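Home / Reviews / Desk and Workroom / Olton White Table Board

Olton White Table Board: two months on a wooden table
Reviewed by Marites Manalastas
27 December 2024

I bought the Olton board because I was tired of writing on my table. It is a light wooden table with a grain you can feel through a single sheet of paper, and any form filled out on it comes out with little skips in the ink. A glass top would have cost more than the table did. The Olton was $42 with shipping, and it arrived flat between two sheets of cardboard with the corners taped.

There is nothing to assemble. You peel off the protective film, wipe the board down and lay it on the table. The film came away in one piece except at one corner, where I had to work at it with a fingernail for a few minutes. Mine had a faint chemical smell for the first day and none after that.

The surface

White all over, with no grid, no ruler marks and no logo on the working side. I looked at boards with a printed grid first, including one from Pollock, and decided against them. I sort small parts and paperwork on mine, and lines underneath make it harder to pick things out. On a plain board a dropped screw shows up right away.
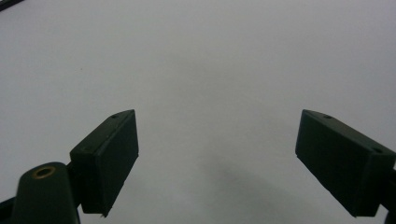

Writing on a single sheet is much better than before. The pen doesn't catch, and the line stays even. With very thin paper the sheet can slide, so I hold it down with my free hand or put something on the corner.

The color is a cool white. If your room is already bright this can be a bit much by the middle of the day, and I turned my lamp toward the wall to cut the glare. Anyone who wants something softer should look at a gray or tan mat instead.

Cleaning

A damp cloth takes care of most things. Pencil comes off with no effort. Ballpoint needs a drop of dish soap. I left a coffee ring on it overnight and it wiped off in the morning, and a second one that sat through a weekend left a pale mark that took two tries. Permanent marker I have not tested and don't plan to.

Staying put

The underside has no feet and no grip strips. On bare wood the board moves if you lean on the front edge with your forearms. I put 14 small stick-on rubber pads under mine, bought separately, and it has stayed where it is. For the price, Olton should include them. My sister-in-law, Mylene Sison, uses hers on a cloth and says it doesn't shift at all.

Everyday use

Mostly it holds whatever I am in the middle of. A cup toward the back, a pen in front, papers or parts in between. Cups sit level on it and a pen laid down at an angle stays where you leave it. Pottery with an unglazed foot can leave fine gray lines, which come off with baking soda, but I would use a coaster if that bothers you. 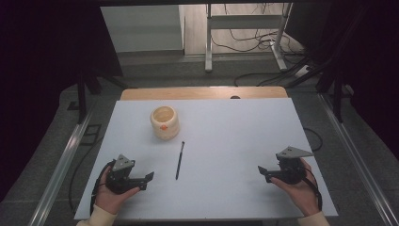
The board on the table, with a ribbed cream cup and a black pen on it.

Mine doesn't cover the whole table. A strip of wood still shows along the far side, and I like having it. Measure before you order if you want full coverage.

What I'd change

Rubber feet in the box. A film that peels at all four corners. Slightly rounder edges, too, as the front one presses into your wrists if you type for long.

Price paid: $42
Would I buy it again: yes, for paperwork and sorting. For typing all day I would get a soft mat.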